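A morning at Etlow's tool-return room

We had been meaning to visit Etlow since the spring, and when the invitation came round again in September I put my name down before I had even asked for the time off. It's a long drive and the last stretch is all narrow lanes, but there was tea waiting and a plate of shortbread, so we forgave them the lanes quite quickly.

Etlow looks after hand tools for other firms. Kits come in from fitters and maintenance crews, everything is checked, cleaned and sorted, and the kits go back out complete. There are 155 people on the site, and until last year a good many of them spent whole shifts standing at a bench picking small things out of trays. Our guide, Tanner Gosselin, started on those benches himself and still rubs his wrists when he talks about them.

He took us first through the washing area (very loud, very steamy, and my glasses never quite recovered) and then into a long room where the picking cells are. Each cell is a little enclosure with a gripper inside, and the people who used to do the sorting now look after the cells. They were given three weeks of training before anything was switched on, and Tanner thought that was the best decision anyone made, as it gave the doubtful ones time to be doubtful out loud.

I had pictured something bare and grey and was rather charmed by what we found. There is a marble pattern underfoot, as it were, and big grey flowers and branches on the walls, and I stood there far longer than I should have, looking in at one hex key lying on the floor with the two black fingers pointing its way.

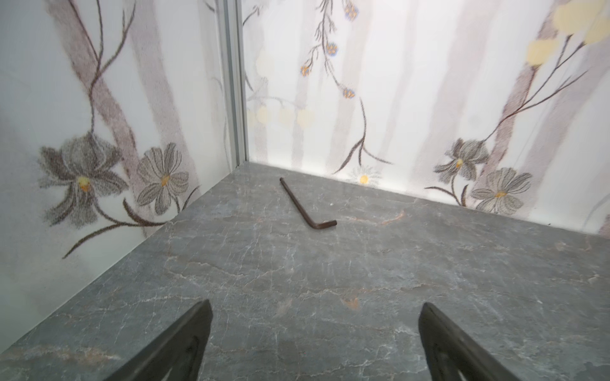
Jinura wanted to know what happened to the pay of the people who came off the benches, and said that at Desjardins the machines had arrived first and the new job titles had only turned up much later. Tanner took it well. Nobody's pay had gone down, he told us, but the night allowance had gone for those who moved to days, and two people had left over it. I was glad it was asked and glad it was answered so plainly.

Over lunch we heard more about the work itself. The software that runs the cells is called Pirkedico, and it flags any tool it can't place so that a person can decide. On the day before our visit 1,272 items had gone through. What the older hands miss, I gathered, is the chatting across the bench – the cells are spaced well apart and you have to walk over to someone now if you want a natter. They have moved the morning break so that everyone takes it together, and it does help a bit.

We left a little after two with a bag of leftover shortbread. Sturdy shoes are needed if you go, and do ask to see the washing area, steam and all.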